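Cómo leer la etiqueta de los huevos (y elegir mejor las gallinas que hay detrás)

Por Katherine Rengifo – 31 de enero de 2025

Llevo años comprando huevos para casa y para las tartas que vendo por encargo, y hasta hace bien poco elegía por el dibujo de la caja. Gallina en un prado, sol, casita al fondo... ¡para dentro! Luego me puse a mirar los códigos y me llevé algún disgusto.
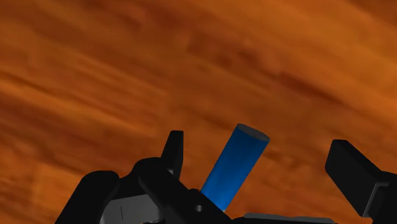 Así que os cuento cómo lo hago ahora, que se tarda nada y menos.

Paso 1. Abre la caja y mira la cáscara

El código va impreso en el propio huevo. Fíjate en el primer número: 0 es producción ecológica, 1 campera, 2 gallinas en suelo (dentro de una nave, sin salir) y 3 jaula. Si solo te vas a acordar de una cosa de toda esta página, que sea esa.

Paso 2. Sigue leyendo

Detrás vienen dos letras con el país (ES para España) y luego los números que identifican la granja. Yo los apunto en una libreta cuando una docena me sale buena, manías mías.

Paso 3. Desconfía un poquito de las palabras bonitas

"De pueblo", "frescos del día", "de la abuela". Nada de eso te dice cómo vive la gallina. Me pasó con los Pikiris, una marca de mi barrio con una caja preciosa, y resultó que eran del 2. A ver, que no es un engaño, lo pone en la cáscara, pero yo me había imaginado otra cosa.

Paso 4. Pregunta

Si compras directamente a una granja, pregunta sin vergüenza. Yo a la de Nesto, que es donde compro casi siempre, le escribí con esta lista:

¿Cuántas gallinas tenéis por nave?
¿Salen todo el año o solo con buen tiempo?
¿Les recortáis el pico?
¿Tienen perchas y sitio para escarbar?
¿Qué hacéis con las gallinas cuando dejan de poner?

Me contestaron a todo: 470 gallinas, perchas, baños de arena y árboles para que se animen a salir (a las gallinas no les hace gracia el campo pelado, les dan miedo las rapaces). Lo del pico me lo explicaron por teléfono, con mucha paciencia.

Paso 5. Haz tus cuentas

Los camperos cuestan más, no os voy a decir que no. En casa lo arreglamos comprando menos y mejor – y dejando de tirar huevos caducados, que también pasaba. En junio, cuando tengo más encargos, me junto con una vecina y pedimos cajas grandes a medias.

Y un apunte para quien me preguntó por el color: que la cáscara sea blanca o morena depende de la raza de la gallina. Para saber cómo vive, vuelve al primer número.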